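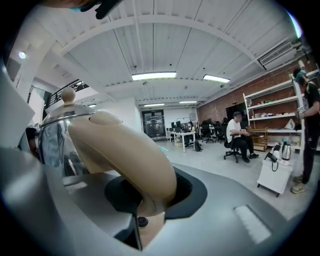 Suston teapot, stainless, the one most people end up ordering for a shared kitchen. Takes a beating. Mirror polish on the body, domed lid, round beige knob on top so you can find it without looking. We use them ourselves in the office, where tea gets made by whoever is up first and the pot goes round the desks. Fills five office mugs if you're not greedy about it.

Filed under: Kitchen & Breakroom > Tea & Coffee > Teapots

What you get: pot, lid, spare knob with its screw. No infuser in the box — order the Yeoh basket separately, it drops straight in and the lid still closes over it. Loose leaf people want the fine mesh. Bags, don't bother, just hang them over the rim.

Two sizes. The small is for a desk or a couple of people. The large is for a team kitchen and it gets heavy when full, so two hands until you know it. Same lid on both, so if you lose one call us and don't buy a whole new pot.

Finish. It's a mirror finish, it will show fingerprints, no way round that. Soft cloth, bit of dish soap, dry it straight away. Hard water leaves spots, white vinegar takes them off. No steel wool, no scouring powder. Had a few come back with swirl marks all over and thats not something we can fix or refund. If you know you're going to be rough with it get the brushed Elico instead, same price bracket, hides everything.

Knob stays cooler than the metal but it isn't magic. Body gets hot, single wall. Use a towel or the Deseck sleeve, which fits the large only (yes we've asked about a small one, they say July).

Dishwasher ok for the body and lid. Take the knob off first, quarter turn and pull. We've had knobs go chalky after a lot of cycles, that's what the spare is for. Further spares come in packs of 9, mostly for cafes, but Aniela in parts will split a pack if you ask nicely.

Not for stovetop or induction. It's a serving pot, boil your water in a kettle. Not for the microwave either, obviously. Coffee is fine but the smell hangs around in the lid, so keep one for each if you can.

Pouring. Go slow for the first cup, when its full to the brim it can dribble. Fill to just under the inner line and you won't have a problem.

Stock: large in now, small is low. Orders in before 2 pm go out same day. Over nine pots in one order and we ship on a half pallet, so leave a daytime phone number and tell us if there's stairs. Chak-lun Fang handles office accounts and will set you up with an invoice if you don't want to pay by card.

Returns within the usual window, unused, in the box. Dented in transit — keep the packaging, send a picture, replacement goes out without waiting for the old one. Engraving on the base is availible but engraved pots can't come back, so check your spelling before you hit order.

Goes with: Yeoh basket infuser, fine mesh. Deseck sleeve, large. Elico tray, round, rubber feet.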